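4.2 Placing and connecting the Ledau label printer

Before you begin, read section 4.1 and check that the roll cover is closed.

1. Take the printer out of the box and remove the two orange transport locks. Keep them for later transport.

2. Put the printer on a flat, stable surface. Leave 20 cm free space behind it for the air and the cables.

3. Choose a place near a wall outlet. The power cord is short, and an extension cord is not allowed.

CAUTION: Do not plug in the power cord yet. The switch on the back must be in position 0.

4. Push the small end of the cord into the printer until you feel it stop. Then plug the other end into the outlet.

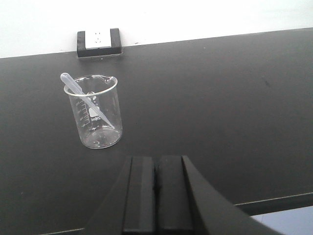

Fig. 4-2. Wall outlet at the back of a bench

5. Set the switch to position 1. The green light blinks while the printer starts -- this can take up to 60 seconds. Do not open the cover during this time.

6. When the green light stays on, press FEED once. One empty label comes out.

NOTE: If the red light comes on, set the switch to 0, wait 20 seconds and begin again from step 5. If error 496 is shown on the display, the roll is not seated correctly. See section 6.3.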